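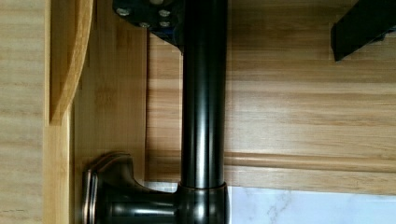 The handle arrived in January, in a box big enough for a toaster. Hòa Hồ had ordered it from Ehlers after reading 109 reviews, most of them by people who had plainly never opened a wardrobe in anger. The finish was called oil-rubbed bronze. It was black, with a little copper along the edges, as if someone had started to rub it and been called to the phone.

"It's a handle," said her sister Voka, who had been asked for an opinion and was now giving one.

"It's a bar pull."

"You pull it?"

"Yes."

"Then it's a handle."

The old knob had come off in Hòa's hand the previous fall, and since then she had opened the wardrobe with a butter knife. She had become good at it. She could get a coat out in two seconds, toast in her other hand, and there was some question in the family whether she wanted a handle at all or only wanted to own one.

She drilled the first hole on a rainy morning and the second after lunch. The second was lower than she had planned, so the first had to be filled and drilled again – a job she described to Voka over the phone as "fine-tuning." By four o'clock the thing was up. She tightened the last screw, stood back, and took hold of it.

It was a wonderful handle. It was cool and heavy and felt like the door of a bank in Sistthorpe, where she had once been refused a loan. She gave it a firm, confident pull.

The wardrobe came forward about an inch. The door stayed shut.

Hòa considered this for a while. Then she went to the kitchen, got the butter knife, and let herself in to look for the instructions, which she had put in her coat.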